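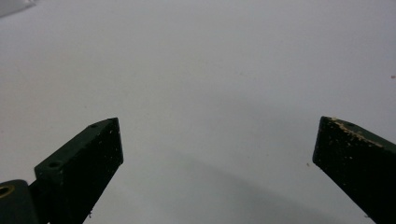

Mariama Ayaaba has looked after the workrooms at Edemwood for long enough to have strong views on extension leads. She began in the stores, moved to fitting out rooms, and now decides where every table, socket and cable goes. We spoke on a Thursday, at the end of a morning she had spent under desks.

Her first subject was the white board that goes on top of the table. "People think it's there to look clean," she said. "It's there so you can see what you've put down. A white lead on pale wood, you lose it. A little black screw on grey carpet, forget it."

The boards come from Navine and are simply laid on the wooden tables. Ayaaba tried fixing them with clips for a while and gave up. They get wiped down at the end of the day with a damp cloth, and she does not allow tape on them. "Tape leaves a mark, then the mark picks up dust, then somebody puts more tape over it."

Most of her time goes on power. When she took over the rooms she emptied the cupboards and found almost 500 leads, adaptors and power strips, many with no label and a few with cracked casings. Sorting them took most of September. Each one was laid out at full length, looked over from plug to socket, and either labelled or thrown out.
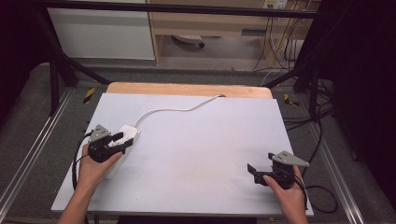

"You have to let the cable lie how it wants first," she said. "If it's been wound tight for years it comes out wavy. Leave it flat on the table and it settles a bit. Pull it straight and you're only putting strain on the ends."

She kept 32 power strips in the end. The rest of the good ones went to the Drarton building, where Raimo Juntunen had been asking for more. He and Ayaaba still disagree about how to store them. He hangs his on hooks. She coils hers loosely and puts them in a drawer, plug on top.

"Raimo says a hook is quicker, and it is quicker," she said. "But I've got cables hanging off the wall already at the outlets. I don't want any more of them."

The carpet is her other complaint. She would have chosen a hard floor, mainly for sweeping, but the carpet was there when she arrived and replacing it has been put off twice. For now she runs the hoover round the table legs before anyone comes in.

Next on her list is the white cabinet, which she has not sorted since the spring. Korkor Nutsugah has offered to help with the bottom shelves.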